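Teaching a Robot Arm to Insert Memory Modules by Hand Guiding and by Remote Control

Final report, Robotics Project Course
Author: Fulgencio Benítez
Project name: Bukden

1. Introduction

Repair shops and recycling companies open a large number of old desktop computers. Many of the steps inside the case are simple for a person, but they are difficult to program, as every computer model has another layout. In the Bukden project I studied if a robot arm can learn one of these steps from a person who shows it. The step is the insertion of a memory module into its slot on the motherboard.

There are two common ways to show a task to a robot arm. In the first way, the person holds the arm and moves it directly. I call this hand guiding. In the second way, the person stands at some distance and moves a small input device, and the arm follows. I call this remote control. Both ways give a recording of positions and gripper commands, which can be used to train a model. The question of my report is which of the two ways gives better recordings for a task where the last millimeters are important.

I started the work in July and I continued it during the autumn term. The laboratory had already the arm and the workbench. The remote control software, named Clakik, was written by an older student group, and I changed it in several places.

2. Task and Setup

The task has four phases. The arm takes the module from a holder, moves it above the case, aligns it with the slot and pushes it down. For the training data, I cut each recording into these phases by a small script, and I corrected the cuts by hand when the script was wrong.

The holder is needed so that the module always begins in a known position. My first holder was too loose and the module leaned to one side, so the grasp was different each time. In the second version I made the slot narrower, and after this the grasp was no longer a problem.

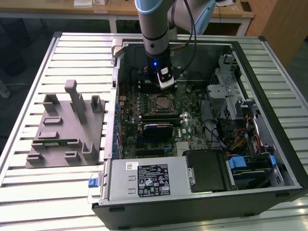
Alignment was the phase where I lost the most time. The module must be parallel to the slot, and its notch must be at the correct place, otherwise it sits on the plastic and does not go in. An error of rotation of only 2 degrees was enough to make the insertion fail in my tests. With the tower lying on its side, the motherboard is horizontal and the arm can come straight down to the RAM slots, so the pushing direction is the vertical axis of the robot. This made the recordings easier to compare. The case is also an obstacle. The drive cage and the power wires take up space on one side, and the person who controls the arm has to plan the approach so that the wrist stays free of them. I recorded the approach always from the open side and kept a safe height until the gripper was above the slots.

3. Hand Guiding

For hand guiding, the arm is put in a mode where the motors only carry its own weight. The person takes the last joint and moves it. A button starts and stops the recording.

The advantage is that the person feels the contact. When the module touches the slot in a wrong angle, one feels it in the hand and corrects immediately. New users learned this method quickly. However, I found two problems. The force sensor measures also the force of the human hand, so the force data of the pushing phase can not be used directly. The second problem is that the hands of the person are often in front of the camera, and the slot is hidden exactly when it is most interesting.

4. Remote Control

For remote control I used Clakik with a hand-held input device. The movement of the device is scaled down, so that a large movement of the hand gives a small movement of the arm. I added a second scale for the last phase, which the user can switch with the thumb.

The force data are clean in this method and the view of the camera stays free. On the other side, the user does not feel the contact and must judge it from the force value on the screen. In the beginning I pushed too early many times. It became better after I added a sound that gets higher when the force increases.

5. Recordings

In total I made 654 recordings with both methods. After I removed those with a failed insertion, a lost connection or a wrong start position, 422 recordings remained for training. Of the removed ones, 31 had a fault in the time stamps, which I discovered late. The clock of the camera computer and the clock of the arm were not synchronized after a restart. I recommend to check this before every session.

I stored the recordings in the format of Farkora, the data tool of our laboratory. The training program, Cordero, reads this format without conversion.

6. Discussion

For the transport phase I see no important difference between the two methods. Hand guiding is faster, so I would use it there. For alignment and pushing, the model trained with remote control recordings moved more smoothly and used less force. The model trained with hand guiding often arrived at the slot with good rotation but then pushed too hard, and I think the disturbed force data are the cause. I could not prove this, as I had no second force sensor to separate the two forces.

All recordings were made by me and one classmate. We both practiced for a long time, and the result may be different with users who have less experience. I also used only one type of motherboard. The next student could repeat the pushing phase with a board where the slots are turned by 90 degrees, and should record the start position of the case in the file header, which I forgot in the first weeks.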